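Wednesday, April 23, 2025
Joltdale workshop, floor log

Carpet and floor marking, bay 2

Second look at the carpet since the yellow line went down in February. Purpose is to decide whether tape on low-pile carpet is good enough to leave for the rest of the year, or whether we go back to corner markers only.

Vacuumed the whole bay first, two passes at right angles, brush head raised for the strip next to the tape. On the earlier clean the brush was left down and it caught the tape end by the door. That end was re-laid the same day with a fresh piece, overlap 50 mm.

Tape is the Flirnero cloth type, yellow. The carpet is the grey speckled Van Dusen tile, glued at the perimeter and loose-laid in the middle. The supplier sheet for the tape covers sealed concrete and vinyl and does not mention carpet, so everything below is our own finding.

Edge lift checked by running a plastic card along both sides. Card went under at two places, both over tile joints. Pressed back down with the hand roller, 10 strokes each. One held. The other rose again within the hour, and I suspect the tiles are slightly out of level there. Will swap the higher tile for one out of the spares box before blaming the adhesive.
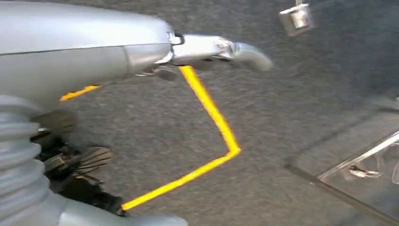

Peel test done on an offcut in the store, not in the bay. Stuck down a short length, left it 17 days under a stack of paper, pulled by hand at a low angle. Came away whole. Some fibre on the adhesive, no visible bald patch on the tile. Slight tacky residue, removed with the citrus cleaner and a white cloth. Do not use the blue cloths, the dye transfers.

Colour: the yellow reads well against the grey from standing height with the main lights on. With only the window side lit it is still clear enough. Tried a sample of the grey-white striped tape for comparison and lost sight of it from the doorway. Not pursuing.

Soiling: foot traffic darkens the tape before it darkens the carpet. Damp wipe brings most of it back. Once the weave has taken up dirt it stays dull, so wipe weekly and don't wait for it to look bad.

Stock: part roll on the shelf under the bench, one full roll behind it. Reorder through Sosovden, item 443. Their narrower width is listed directly underneath on the same page and has been ordered by mistake once already.

To do
- swap the high tile, re-lay tape across that joint
- try cutting the tape at each joint so it doesn't bridge the gap
- repeat card check after the next vacuum
- label the white cloths
- return the striped sample

Leaving the line where it is for now.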